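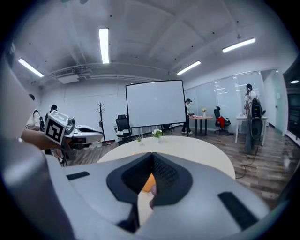 Clatov - lecturas de calidad de agua regenerada

Clatov reúne 900 series horarias de turbidez, conductividad y cloro residual tomadas a la salida del tratamiento terciario de la planta de Solheim. ¡Por fin se pueden comparar arranques de filtro completos, con sus lavados y todo!

Contenido
series/: un CSV por serie, hora local
lavados.csv: 299 contralavados con duración y caudal
sensores.txt: calibraciones, anotadas por Meinir Ellis

La turbidez va en NTU y la conductividad en µS/cm. Los huecos quedan vacíos, sin interpolar - quien quiera rellenarlos tiene un script estupendo de Obinna Wike en utiles/.

Pendiente: revisar el cloro de octubre, que sale alto en dos sensores.

Versión del 13 de julio de 2019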